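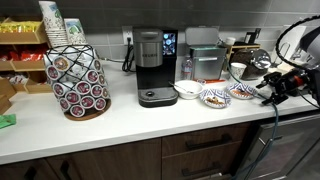
I gave up my car in June, and the thing I get asked most is how I manage the commute to Skarenbridge. Mostly I walk to the station and take the train, which leaves 20 minutes after I get out the door if I don't dawdle. The 122 bus is the backup. It stops behind the library and is slower, but it runs late.

Groceries took longer to sort out. I used to do one big shop every two weeks. Now I stop on the way home and carry what fits in a backpack. Heavy things like cat litter get delivered.

The one trip I haven't solved is my aunt's place in Burnar. There is no train, and the bus only goes in the morning. Chantal Fortin from work lives out that way and has driven me twice. I paid for gas both times.

I sold the car for less than I wanted. The insurance refund took four months and two phone calls.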